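# Trilcombe Gripper Comparison

The **Trilcombe gripper comparison** is a bench and household trial of hand-held parallel grippers for work with cloth. It was set up at Dernwood to choose finger and camera arrangements for a later two-arm controller, and its results were released on 28/01/2020.

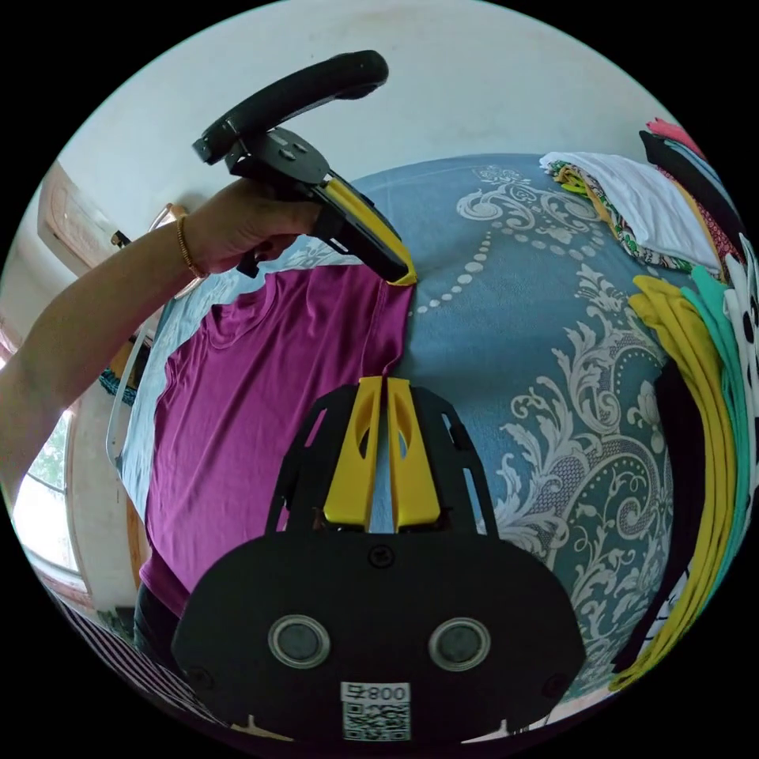

Barış Karabulut objected that a garment spread on a bed is an easier target than one on a hard table, as the mattress gives way under the fingertip and hides errors in approach height. The published results report the two surfaces separately for this reason.

## Background

Hand-held grippers are used to record manipulation without a robot arm. An operator carries the tool, closes the fingers by hand, and a camera on the tool records the motion. The method is cheap, but the recordings are useful only if an arm fitted with the same fingers can repeat them. Earlier work at Dernwood had used rigid objects, mainly boxes and cups, and gave little guidance on fabric.

## Equipment

Two finger sets were compared. The Skusach set has a stiff jaw with a flat contact face. The Kashyap set has a softer jaw that bends along its length when loaded. Both fit the same hand-held body and the same arm flange, and can be exchanged with a hex key. Fingers with cut-out windows were preferred during setup because the operator could see more of the cloth between them.

Camera placement was treated as a separate variable. A rear mount gives a wide view of the fingers and the work surface. A side mount shows the contact point more clearly but loses it when the wrist turns past a right angle.

## Procedure

Work was done in pairs, with one gripper in each hand. Each trial began with a short-sleeved T-shirt laid flat. The operator pinched a shoulder, pinched the hem on the same side, folded toward the center, and repeated on the other side. A trial was rejected if either tool lost the fabric before the fold was complete.

A total of 727 trials were recorded, of which 422 used a soft surface and the remainder a hard table. Recordings with a tracking dropout longer than 600 milliseconds were kept but marked, and were not used for controller tuning.

## Results

The stiff jaw was better at picking up a single layer at a seam or sleeve edge. On the hard table it also tended to skid when the approach angle was shallow. The softer jaw skidded less and held thick hems well, but often picked up two layers where one was intended — a fault that could not be corrected by closing force alone.

Differences between the finger sets were smaller on the soft surface, in line with Karabulut's objection. Bed sheets brought a second problem: the fingers sometimes took a fold of the sheet along with the garment. Lowering the closing speed reduced this for the stiff jaw only.

The rear camera mount was adopted for both hands. Side-mounted recordings needed more manual correction, mostly in the second half of the fold, when the hands pass close to each other.

## Later use

The stiff jaw was carried over to the two-arm controller with a thicker contact pad. The pad was rated for 2000 closures and was replaced in August, after wear at the tip had begun to affect single-layer pickup. Trials with long sleeves and knitwear were planned under the same procedure.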